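Notes on the Parish Footpath Register, Second Part

Jul 1, 2024

Readers of the first part of these notes will recall that the register of footpaths was left at the point where the northern sheets had been compared with the printed map. The present entry deals with the southern sheets, and with the difficulties that arise when the same path has been recorded under more than one name.

The southern sheets were drawn up by a surveyor who signed himself only as Lecomte. His hand is clear and his distances are given in yards throughout. The path from the church gate to Bomen Farm is entered at 1,370 yards, and the longer route by way of the mill at 2,849 yards. Both figures agree with the measurements I took in February, allowing for the corner of the lower field, where the hedge has been moved and the walker is now obliged to go round by the ditch.

The names present a greater problem. Bomen Farm appears on one sheet as Bowmen, on another as Boman's, and on the printed map without any name at all. I have adopted the present spelling in every case and placed the older forms in brackets. Where a path is described only by its user, as in "the carrier's way", I have retained the wording of the sheet and added a grid reference.

It should be noted that the register was never intended to settle questions of public right. Its purpose, as stated on the first leaf, was to assist the parish in the repair of stiles and footbridges. A path may therefore be missing from the register for no better reason than that it had no stile upon it. Several letters received after the first part appear to have taken the opposite view, and I would ask correspondents to consult the first leaf before writing again on this point.

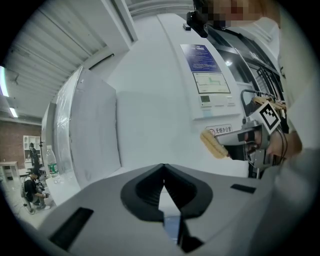 The entries for repairs are more complete than those for the paths themselves. They give the date of each inspection, the timber required and the sum allowed. Oak was preferred for posts and ash for the upper rails. The footbridge below the mill was renewed twice within the period covered, on the second occasion with stone footings, and the account for that work takes up the greater part of a page. The surveyor objected to the cost of carting and his objection is written in the margin, followed by a single word in another hand which I have not been able to read.

I am grateful to Timothée Baudry, who examined the marginal notes on my behalf and corrected four of my readings. He is of the opinion that sheet 2 was copied from an earlier document, now lost, and he points to the different ruling of the columns. I am inclined to agree, although the paper appears to be the same as that of the other sheets.

A fair copy of the southern entries has now been completed and may be read on request. The index of field names remains in draft. Those who hold old estate plans or sale notices for the land between the mill and the lower road are invited to write to me at the usual address, stating whether the document may be copied. The third part of these notes will take up the boundary stones.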